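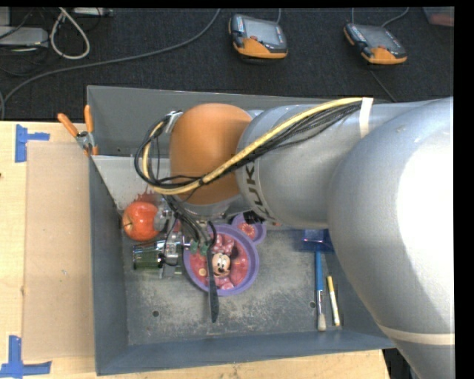

## Goder revises packing rules for mixed household trays

4/30/19

Goder has issued a revised packing specification for mixed household trays, the open-topped grey containers in which small kitchen, craft and play items are held between intake and shelving. The revision replaces a two-page sheet that had been in use at the Kurtuluş and Jandska sites. It takes effect at both sites in June.

The main change concerns what may share a tray. Under the old sheet, items were grouped by room of origin, so that a plate went with other plates and a paintbrush with other craft goods. The new specification groups by handling class instead. A tray may now carry a plate, a jar, a brush and a marker together, provided no item weighs enough to damage its neighbours when the tray is tilted for unloading.

Surachet Ongart, who drafted the document, said the earlier grouping left many trays part-filled. "Craft goods come in small lots. We were holding a tray open for two brushes," he said.

### Tableware

Plates are to lie flat on the tray floor, face up, with the long axis free of the side walls. Moulded plates with projections, such as the purple Minnie Mouse plate shown with this item, are treated as irregular and take the centre of the tray. The projections are fragile on some older plastics and must not bear against a wall or a clamp.

Small pieces may be stowed in a plate or dish where they would otherwise roll. These include figurines, loose play pieces and anything else under 125 grams. Stowed pieces are recorded on the same line as the plate and are not given a line of their own until shelving. Ilgın Aydoğan, who keeps the intake register at Kurtuluş, asked for that provision after 2097 lines had to be merged by hand during the last reconciliation.

Long utensils may be laid across a plate provided the handle clears the rim. The previous sheet required all utensils to be bundled with tape, and adhesive residue was a recurring cause of rejection at shelving.

Cups and other open vessels may be placed upright or on their side. When on its side, a cup should not have its rim pressed against another item. Nesting is permitted only for cups of the same pattern.

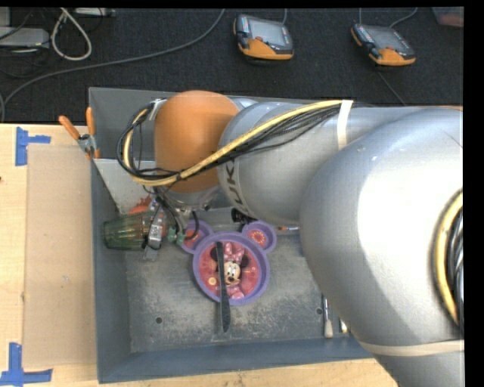
*Mouse-head plate in the centre of the tray, with a long black utensil across it and a translucent dark green cup on its side.*

### Glass, craft goods and round items

Glass jars with metal lids are accepted in mixed trays for the first time. Lids must be on and closed. A jar may lie on its side, and the limit is one jar per tray, regardless of size. Jars without lids remain in the glass stream.

Paintbrushes and capped markers go lengthwise along one side of the tray, parallel where space allows. A marker without a cap is to be withdrawn at intake. Brushes with stiffened bristles are downgraded to the craft offcuts bin and do not enter a tray.

Apples and other round items of similar size, real or moulded, are placed near a corner. Orhun Yalçınkaya of Skerner, which supplied the trays, said the sloped walls tend to return a round item to the floor of the tray but do not stop it travelling along the floor. Real produce is to be removed at the end of the shift in all cases.

### Tray condition

The specification also sets out when a tray is to be taken out of service. Scuffing of the floor is acceptable. Cracks reaching a wall are not, and neither is any sharp edge at a floor hole. Dust is to be brushed out after every 10 loads. The old sheet gave no interval and cleaning practice differed between the sites, with Jandska brushing trays daily and Kurtuluş doing so when a tray was reassigned.

Dividers may be used in trays holding glass. They are to stand against the sloped wall and must not be fixed with screws. Position marks on the benchtop may be made in tape of any colour, but the tape is to be renewed when a corner lifts.

### Objections noted

Şengül Keskin, who supervises shelving at Jandska, lodged two written comments during the review. The first was that mixed trays take longer to clear than single-class trays, as each item goes to a different bay. The second was that dark items on a grey floor are easily missed when a tray is returned as empty. The first comment was noted without change to the text. In response to the second, a check of the tray floor by hand has been added to the clearing procedure as step 8.

A request from Orhun Karakaya for a lighter-coloured tray has been deferred until existing stock is used up. Skerner has confirmed that the same mould can be run in another colour, with no change to wall angle or floor dimensions.

Printed copies of the specification will be held at the intake desk at each site. Trays packed under the old sheet before the changeover may be cleared as they stand and need not be repacked. Comments on the wording of the tableware section should go to Surachet Ongart in writing.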